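Search this site
Search
Enter keywords

Lollgate Shared Kitchen - Members' Meeting

Minutes of the meeting held on Jan 20, 2019

Chair: Marisol Rosales
Minutes: Lungile Pretorius
Apologies were received from two members of the Penner Street group.

1. Minutes of the last meeting

Agreed as correct, apart from item 4, where "shelf" should read "shelves". Lungile will change the file copy.

2. Matters arising

The tap washer in the small sink has been replaced. The cold tap still needs a firm turn to shut off and members are asked to check it before leaving.

The missing tray of teaspoons was found in the box of tablecloths and has gone back in the second drawer.

The letter to Drallex about the late delivery of lids was sent. A reply came offering a credit of £83 against the next order. Marisol has accepted this.

3. Shelving for jars and pitchers

This item took up most of the meeting.

Marisol reminded everyone that the long worktop is used by several groups and that jars, pitchers and bottles are being left on it between sessions. The morning group cannot start until it is clear, and things get moved to wherever there is space and then cannot be found. She had asked for small two-tier shelves to be looked at, of the kind that stand on a table and can be lifted off again.

Lungile reported on the two types considered. The Penner is a wire rack with three levels. It is cheaper but small jars tip on the wires, and the top level is too high for some members to reach safely when it is standing on a table. The Lustlow is a black metal shelf with two flat panels, open at the front and sides. Jars stand level on it and it can be loaded from either end. Its lower panel is close to the table, so spills underneath will need a thin cloth to get at.

There was some discussion about whether the lower level was any use for pitchers. Two members felt that a tall pitcher would have to go on top, and that a full one should not be lifted above chest height by anyone on their own. Others said that a full pitcher should stay on the table in front of the shelf until it is wanted, with only the jars put up.

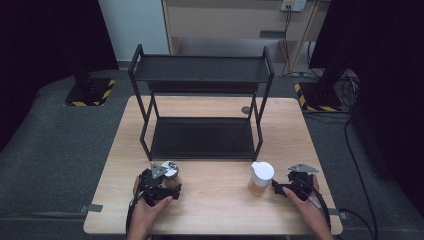

It was agreed that the rule should be kept simple. Small jars with metal lids go on the upper panel, with the labels facing out if they have labels. Pitchers go on the lower panel if they fit and stay on the table if they do not. Lids are to be on before anything is moved. Glass is not to be stacked on glass on either level.

One member asked if the shelf could be fixed to the worktop. Marisol said no, as the whole surface has to be wiped down at the end of the day and the shelf needs to come off for that. Non-slip pads under the feet were suggested and Lungile will price these.

The cost of Lustlow shelves for both rooms would be £171 including delivery. A vote was taken and the purchase was agreed, with one member abstaining.

Action: Marisol to place the order. Lungile to price non-slip pads.

4. Labelling

Several jars in the store cupboard have no label. Syrup, oil and cider vinegar look much alike in a clear jar and last month the wrong one went into a batch of dressing, which had to be thrown away. It was agreed that every jar and pitcher must have the contents and the date written on it before it leaves the worktop. Masking tape and a pen will be kept in the top drawer - please put the pen back.

Anything without a label at the end of the week will be disposed of. A member asked for a week's grace while people get used to this and that was agreed.

Action: all groups.

5. Lids

The white pitcher lids are wearing at the pouring edge and some no longer close fully. Replacements can be bought singly or as part of a full set. It was felt that only the worn ones should be replaced for now. Spare lids are currently in three different cupboards and will be brought together in the box marked Lids, under the window.

Lungile asked that jars which have lost their lids are not put back in the cupboard with cling film over the top. They should go on the draining board for sorting.

Action: Lungile to sort the lids and list what is needed before the Drallex credit is used.

6. Money

The balance at the end of December was £537. After the shelves are paid for this will be tight until the spring bookings come in. The hall has asked for an answer on the deep clean of the extractor, and Marisol will ask whether that can wait until after the March meeting.

The order of 1,000 paper bags was queried. Marisol explained that this was the smallest quantity the supplier would send and that the bags are shared with the Saturday stall, which has paid its half.

7. Clearing the worktop

Before the shelves arrive the worktop needs to be emptied completely. Each group should take home or bin whatever belongs to it. Items that seem to belong to all of us, such as the big measuring jug and the funnels, will go in the cupboard beside the fridge and be looked at again later.

It was pointed out that the cupboard beside the fridge is also full. Marisol and two others will come in early next week to go through it. The old slow cooker without a plug can go. The preserving pan stays.

Action: Marisol to send round the time.

8. Any other business

The tea towels are coming back from the wash still stained. A longer soak will be tried.

A request to leave the radio on during set-up was left to each group to settle among themselves.

The back door sticks in damp weather. Pull it towards you before turning the key. Lungile will report it again.

9. Next meeting

To be held in March, in the small room, at the usual time. Items for the agenda to Lungile at least a week before.

The meeting closed at ten past four.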